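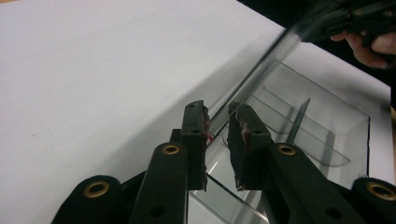

A reply to my last thread wonders whether clear trays are really any better than a nice solid box with a lid, given that you can see all your muddle through the sides and have to live with it. A fair point, kindly put, and it's been going round my head all morning, so I'm afraid you're getting a whole thread out of it.

I'm very much on the side of the clear tray. I had solid boxes for years (lovely ones from Drometti, with a little label holder on the front) and I filled those label holders in exactly once, in a burst of enthusiasm one December. After that the labels said one thing and the boxes held quite another.

The low point was a hunt for picture hooks that took in every box in the cupboard, the one marked PICTURE HOOKS first of all. That had birthday candles in it. I did find the hooks in the end, in with the seed packets, and by then I'd rather gone off the picture.

With a clear tray I can stand at the cupboard with a cup of tea and see what's what. I don't lift anything out and I don't open anything. For someone who puts things down and forgets them as thoroughly as I do, it's been a proper change for the better.

A bit on the table, which several of you asked after. Plain white top, nothing fancy, and I do all my sorting on it. I used to sort on the old patterned oilcloth and lost no end of small things against the flowers. On white, a dropped screw or a stray bead shows up straight away. Crumbs too, mind you!

My way of going about it: one tray on the table at a time and everything else stays in the cupboard. I used to get the lot out at once in a great heroic sweep and then it would be teatime and we'd be eating off our knees.

I also set myself 15 minutes and then stop, even if I'm enjoying it. Especially if I'm enjoying it, as that's when I start reading old instruction leaflets.

Now, the drawbacks, so I'm not accused of being on commission. Clear plastic scratches. Never use the rough side of the sponge on it. Warm water, a drop of washing-up liquid, soft cloth, and dry it straight off or you get those cloudy water marks. I learnt that on a Feva one and it has never looked the same.

And measure your shelf first, please. I ordered a set from Oner without checking and they stuck out just far enough that the cupboard door wouldn't close. We lived with the door ajar for most of a winter. I do now write the shelf depth on a bit of masking tape inside the door (ours is 276 mm, if you ever need to buy me a present).

To come back to the muddle being on show: yes, it is, and I find I tidy it more for that. A lid lets me off. If it truly bothers you, a sheet of paper tucked inside the front edge hides a great deal and costs nothing.

Still to do here: batteries, string, and the dreaded tray of keys that don't fit anything. If any of you have a sensible rule for how long to keep a mystery key, I'd love to hear it.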